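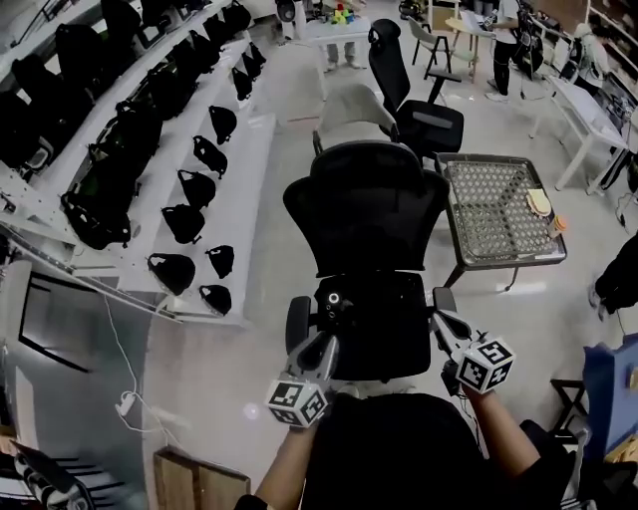 Notes from the Trovard open day, typed up on the train so forgive the state of them. Went for the chairs mainly. Stayed for the bags.

Getting there first. Trovard is the old dye works behind the canal, two entrances, only one of them open. Signs are small. I walked right round the building before finding the door, past the bins, in drizzle. Free to get in, sign the sheet, off you go. No map handed out. Would have liked a map.

Three firms sharing the place at the moment. Oltance do seating, Sembiring do bags and pouches, Nosance do tables and bits for the home. They seem to mix everything up together, so you get office chairs next to shelving next to a folding chair, and you wander. I quite like that. Feels more like someone's big untidy workroom than a shop.

Chairs. The black mesh office ones are what most people will come for. Tall back, headrest, arms both sides. I sat in one for a good while, long enough to eat a sandwich (allowed, I asked). Back support good, firmer than mine at home. Headrest hit me a bit low but I am tall and everyone's headrest hits me low. Arms felt solid. Mesh is nicer than foam for me, I get too warm in August in our box room and end up working in the kitchen. 300 pounds, less if you take two. Hm. Not cheap, not mad either.

Next to the mesh ones a light grey upholstered chair with a curved shell back. Completely different thing. You sink in. Lovely for reading, hopeless for typing, I had my shoulders up round my ears within minutes. My sister would buy it on the spot.

Also a white folding chair with black legs. Plain, does the job, would do for Christmas when we run out of seats. Didn't ask the price, meant to, forgot.

Tables. The low square one with the dark frame is the one I keep thinking about. The top is a perforated grid, diamond shaped holes, so you see through to the floor. Good looking. But what happens to crumbs? And pens? I'd want a tray on it. The woman on the desk said people put them on balconies, rain goes straight through, makes sense. We don't have a balcony.

The round light wooden table is much more my kind of thing. Breakfast for two, or one and a laptop. They had a white table as well with toy blocks on it, green and red and yellow, which is a good idea if you're bringing little ones. More places should do it.

Bags. Right. Long white shelving unit down the side in tiers, black backpacks all along the upper ones, packed in tight. Below that the triangular pouches, also black, set out in two lines. Very neat after all the furniture standing about everywhere. If you like black you are in luck. I asked about other colours and was told navy is coming, no date given.

Backpack first. 40 pounds. Tried one on with my coat on, straps fine, room for a laptop plus lunch plus a jumper. Zips ran smooothly. Would have liked a side pocket for a bottle that actualy holds a bottle, mine always tip out. The pouches I couldn't make up my mind about. Triangle is a funny shape. Chargers? Make up? Dog treats? Somebody near me said knitting and that was the best answer I heard, so I bought one for my aunt.

There was a talk upstairs on stitching, Sembiring again, short and a bit quiet at the back. What I did write down: they make 1000 bags in a run and then stop and check the lot before starting the next. Seams looked straight on the ones I handled, for what that's worth. Missed the start, queue for tea.

Tea: fine. Cake: gone by the time I got there. Toilets on the ground floor, clean, cold.

If you go, wear flat shoes, hard floors the whole way. Take a tape measure, I didn't and now I'm guessing whether the mesh chair fits under my desk. Parking was 3 pounds for the afternoon, machine only takes coins. Allow longer than you think for the chairs.

Next one is planned for August, they said. Will probably go back with the tape measure.

Comments

canalside_kim
Did they say if the folding chairs stack flat? Need some for the allotment hut.

mugwort
Have had that grid type of table for years. Pens go through. Crumbs go through. Hoover underneath and get on with it.

pb_north
Was there a lift to the talk? Went last time and it was stairs only, bit much with my knee.

canalside_kim
@mugwort ha, thanks, was wondering the same

Search this site Enter keywords Go

Contact | © February 2023 | Back to top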